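Small Things, One Box
The clear bin and the trouble with bedroom clutter

Large objects are easy to store. A coat has a hook, a blanket has a bed, a suitcase has the top of the wardrobe. The difficult category in a bedroom is everything shorter than a hand: tubes, pens, hair ties, tape, samples, small packages. None of it is heavy and none of it is valuable. All of it moves.

So-ying Siu has been writing storage plans for single-room homes for three years, most of them in the Dankwa building at Ustholm, where one room serves as bedroom, study, and closet. Her method for small items begins on the bed, with a clear plastic bin and whatever has collected on the surfaces nearby. 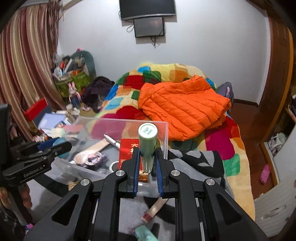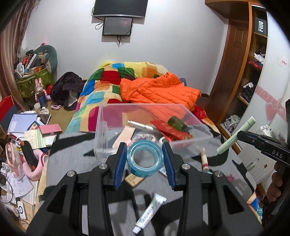 The case for a clear wall

The bin is an ordinary rectangular one with no dividers. Siu's only firm requirement is that the walls let color through. A red package with gold characters can be identified from the doorway. So can a green glass bottle. An opaque box of the same size would need a label, and labels for mixed contents tend to end up reading "misc."

Transparency has a cost. A clear bin displays its own disorder, and people who dislike visual noise often push it into a closet, where it does the same job as an opaque one. Siu suggests keeping it on an open shelf below eye level, with the long side facing out. At that height the contents are seen through the wall and from the top, and an item lying flat on the bottom can still be found.

She does not recommend a lid for daily-use items. A lid adds a step in each direction. In practice it comes off in the first week and becomes a tray for more small things.

Sorting by shape

Most advice on small storage sorts by purpose: cosmetics together, stationery together, medicine together. Siu sorts by shape first and purpose second. Her reasoning is mechanical. A cylinder on its side rolls when the bin is moved, and a flat package slides until it meets something. If the two are dropped in together, the flat package finishes on the bottom and the cylinders on top of it, and everything has to come out to reach the package.

Her order of loading is as follows.

Flat and rigid items go in first, against a wall. A sealed package or a small carton will do. They can stand on edge if there is enough behind them to hold them up.

Long tubes and pens go in next. In a wide bin they will lean, and a lean is acceptable as long as they all lean the same way. In a narrow bin they can be kept upright in a cup.

Soft and ring-shaped items, such as hair ties and bracelets, come third. They fill gaps and slow down the rolling. A twisted hair tie pushed in beside a tube works as a wedge.

Anything with a cap that can come loose goes in last, cap up. Ointments belong here, along with lip products and anything sold in a squeeze tube. Siu makes one exception to her shape rule at this point. Medicated tubes get their own small pouch inside the bin, so that they are not mistaken for hand cream in poor light.

Tape

Tape deserves its own section. A roll is a wheel. Stored on its edge it travels, and stored flat it collects dust and hair on the adhesive side faces. Siu has tried hooks, a dowel, and a drawer with a lip. She now keeps tape on the desk, flat on a coaster, and leaves it out of the bin entirely. The coaster can be wiped and the roll stays where it was put. Cork grips better than glazed ceramic.

The bed as a work surface

Damián Zúñiga, who fits closets and wall brackets for Illska, disagrees with Siu about where the sorting should be done. He prefers a table. A mattress gives under a loaded bin, he points out, and anything cylindrical set down on a blanket will roll toward the lowest point, which is usually the bin itself.

Siu accepts the physics and sorts on the bed anyway. In a small room the desk is generally full already. Papers and notebooks cannot be cleared without starting a second project, and the second project is the reason the first one is abandoned. The bed is the largest flat area available and it has a deadline built in, because someone has to sleep there. She asks for the blanket to be pulled tight on the working side, with thicker layers and jackets pushed to the far end. A plain gray blanket shows small items better than patchwork.

Zúñiga's own contribution is to the vertical part of the room. With a television on the wall above the bed, cables hang down into the space where a shelf might otherwise go. He ties them to one side before measuring for anything else. He also checks the swing of every cabinet door against the bin's intended position. An open door that stops against a storage box will be left ajar.

What one bin holds

Siu keeps records. Over one April she listed the contents of the bins in the Dankwa rooms she was working on and arrived at 434 separate items. Of these, 209 were tubes, sticks, pens, or other narrow cylinders. The remainder was divided among packages, hair accessories, bottles, and a residue she enters as "parts," meaning pieces of something whose other pieces are elsewhere.

The figure for cylinders settled a question about bin depth. A tall bin swallows short tubes, and a shallow one lets long ones tip over the rim. Her current choice is the Gastov medium, with walls a little higher than a standing tube of hand cream. Taller bottles are allowed to stick out, provided they stand in a corner where two walls support them.

Overflow

A bin is full when an item has to be pressed down. At that point Siu removes three things before adding one, and starts with duplicates. Two open tubes of the same product are combined in use, meaning the older one goes on the desk until it is finished.

What does not fit should not move to a larger soft bag. Storage bags suit pillows, travel items, and out-of-season clothing, and they hold their shape well enough with bulky contents. Small items sink through them. A pen dropped into a packed bag in the spring is usually recovered when the bag is emptied for some other reason, along with the cap, which will be at the bottom.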